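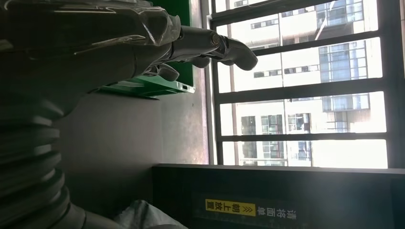

Ah-rin Son objects that an excerpt printed without its neighbouring paragraphs is a new text, and that to go on calling it the author's is a courtesy of the trade. The objection deserves a fuller answer than it received in the previous section. It bears directly on how the Ditmont readers were compiled, and on what students of philosophy may be taken to have studied when they have worked through one of them.

4.2 Partial inclusion and the identity of the excerpt

The corpus consists of 11 single-author readers issued under the Ditmont imprint, containing 563 excerpts in all. Each excerpt was compared with its source and graded for omissions at the opening, in the body and at the close. Omissions in the body were the most common and the least well signalled. The house style called for square brackets around every ellipsis supplied by an editor, but the practice lapsed in the later volumes, and in two of them an editorial ellipsis cannot be distinguished from the author's own without recourse to the original edition. The longest unmarked omission, in the Gurier volume, removes an entire reply to an opponent and leaves the opponent's position standing as though it were the author's.

Son's position implies that all such excerpts should be catalogued as derivative works. We consider this too strong. A passage shortened by one subordinate clause supports the same citations, and meets the same criticisms, as the passage in full. Husar's weaker criterion – that an excerpt remains part of its source for as long as its main inferential steps can be recovered from the printed words – gives a more usable result and is adopted in what follows. A difficulty remains with passages that depend upon material lying outside the selection. 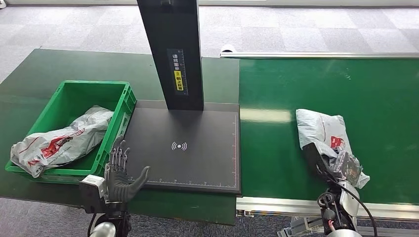
Dependence of this kind does not by itself settle whether an argument belongs to the excerpt that carries it. An argument may have its premises in the selection and its conclusion in a chapter the editor has left out, and readers will still speak of it as being in the anthology. Ordinary usage of the preposition is similarly tolerant. The white mailer bag in Figure 3 hangs over the front rim of the green crate in its lower portion, yet a competent speaker would say without hesitation that the bag is in the crate. What matters is where the greater part rests, and the same holds for arguments.

Applied to the corpus, the criterion retains most of the disputed excerpts. The exceptions are concentrated in the Lornska volume, where the editor abridged heavily and supplied linking summaries of up to 1,820 words. Paula Husar has suggested that these summaries be treated as commentary and indexed separately, and Table 5 follows her suggestion. The Tuhumury volume, which prints its sources entire, is omitted from the table.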